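Signed Firmware Is Not an Update Policy
By Fikri Osman
Apr 5, 2019

The specification sheet for almost any networked sensor sold today contains the phrase "secure firmware update." It usually means one thing: the image is signed, and the boot loader checks the signature before it runs the code. I have no complaint about that. Signature checks are cheap, well understood and necessary. My complaint is that buyers read the phrase as a promise about the life of the device, and sellers let them.

A signature answers one question, namely who built this image. It does not say whether the image is current, whether it is the right one for this board revision, whether the device can get back to a working state if power fails halfway through, or whether anyone will still be building images in five years. Those four questions decide whether a field of sensors can be kept in service safely. In my view they belong in the purchase contract, and a vendor who can't answer them in writing should not be on the short list.

Take rollback first. An old image with a known hole in it carries a perfectly valid signature. If the boot loader accepts any signed image, an attacker who can reach the update channel has no need to forge anything. He installs the version from two years ago and uses the hole that was fixed in the meantime. The remedy is a version counter in storage that can only go up, checked at boot as well as at download. Many low-cost boards have a few one-time-programmable bits that would serve, and many vendors leave them unused. They say that field staff sometimes need to go back a version. Field staff do need that, and it can be handled by signing the older code again under a new number. It costs an hour of a release engineer's time.

Power failure is the next one. I worked on a water metering network in which the nodes, built on the Nellen radio board, had a single firmware slot. The update procedure erased the slot and then wrote the new image over it, block by block, across a radio link with a payload of 48 bytes per packet. We pushed one update in July. The network had 194 nodes, most of them in pits under iron covers, and the ones that browned out in the middle of the write had to be opened by hand and reflashed over a cable. The image was signed. The signature had no bearing on the problem.

Two slots would have solved it. The node writes to the idle slot, checks the whole image, switches over, and falls back if the new code does not report in within a set time. This doubles the flash used for code, and on small parts that is a real cost. I still think it is the right default for any device that takes more than ten minutes to reach on foot. Where two full slots will not fit, a small fixed recovery image that can do nothing except fetch and verify a full one is an acceptable second choice.

Then there is the matter of who holds the keys. In the Midus gateway, which I otherwise like, one key signs images for every customer and every model. If that key leaks, all units are exposed at once, and there is no documented way to replace it in the field. A better design has a root key kept offline, used only to sign shorter-lived working keys, with the boot loader able to accept a revocation. Entili does this in its current line. The boot loader is larger and the provisioning step in the factory takes longer. I have heard both points raised as objections, and neither seems serious to me when set against the cost of a recall.

A word on encryption, because it is often confused with the above. Encrypting the image keeps a competitor or a curious person from reading the code. It does very little to stop bad code from being installed, and when the decryption key is the same in every unit, it is only a matter of time before somebody reads it out of one. I would not turn encryption down, but I would give it no weight in a security comparison unless the keys are unique per device.

Staging also gets too little attention. An update server that can send an image to 100 percent of a fleet in one step will sooner or later be used that way, generally late in the day. The server should enforce a first group, a waiting period and a failure threshold that halts the rollout without a person having to notice. We now use a first group of 2 percent, picked so that it includes every board revision in service. That last condition matters more than the size of the group. A random sample of a mixed fleet can easily miss the one revision with the different flash chip.

The hardest question is support life. A sensor in a wall or a pit may be expected to run for a decade. The company that made it may change owners in that time, or drop the product. Vurnarano, to its credit, states an end date for security fixes on each data sheet and places its build environment in escrow. I would like to see that become ordinary. An end date lets the buyer plan the replacement, and the escrow gives a large customer some way to carry on if the date arrives early. 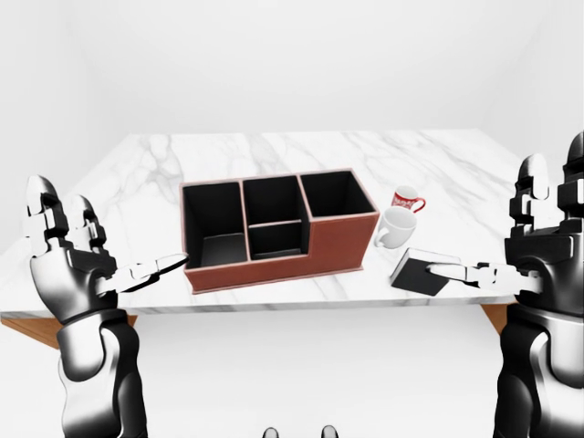 The usual reply is that buyers will not pay for any of this. I accept that they will not pay for it as a line item. They do pay for it already, in truck visits, in emergency consulting and in equipment replaced before its time, but those costs fall under maintenance and never get compared with the purchase price. A procurement form with four more lines on it would bring the two figures closer together: anti-rollback, recovery from interrupted writes, key replacement, and a dated support commitment. Each can be answered yes or no, with a page reference to the vendor's own documentation. If the page does not exist, the answer is no.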